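Why do crews call out a speed the airplane has already reached?

uvitside_spotter
Hi everyone! I ride along in the jump seat of a friend's home simulator now and then (he built it himself, with the Pivetley flight package running on a desktop tower, and I mostly hold the coffee). On every takeoff the person not flying says "eighty knots" or "one hundred knots" and the other one says "checked." Then comes V1, and on our last flight that was set at 154. I understand V1, more or less. What I can't work out is the earlier call. Nothing happens at that speed. The nose stays down, the power stays where it was, and everyone goes right on rolling. Is it just a habit, or is somebody supposed to be looking at something?

Trịnh
What a nice thing to be curious about, and no, it isn't only habit. The call does a couple of jobs at once. First, it makes both people look at their own airspeed display and agree. If one side says 100 and the other says 83, you want to find out while you still have plenty of runway and not very much speed. Blocked pitot tubes have caused some truly awful accidents, and a cover left on or an insect nest inside will often show up right there.

The second job is to mark a change in attitude toward stopping. Below that speed most airlines will have you stop for nearly anything, a caution light or an odd noise, whatever it may be. Above it you are in what's called the high speed regime, and the list gets short: fire, engine failure, a wind shear warning, or a real belief that the airplane won't fly.
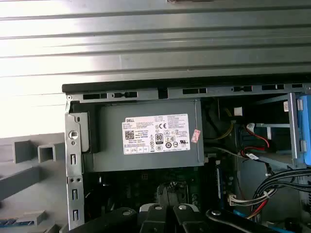
It also works as a check on the pilot who is flying. If the call comes and no reply does, the other pilot has to consider that the person at the controls may be unwell, and be ready to take over. I flew turboprops out of a small field for a good many years and only once got silence back. My captain had a mouthful of cough drop. We talked about that one afterward!

Sorum
its in the manual so you say it. 80 on boeings 100 on airbus

Pivetley_Pat
Trịnh's answer is the one to keep, but I'd add a little for the simulator side. The exact number depends on the operator as well as the airplane, so go by whichever procedures your friend is following. If he can fail one airspeed source in his setup, ask him to do it without telling you, then sit on the right and make the calls yourself. I missed it 2 times in a row my first evening, and I was looking straight at the thing. Have fun with it, and do remember to answer "checked" only after you've checked.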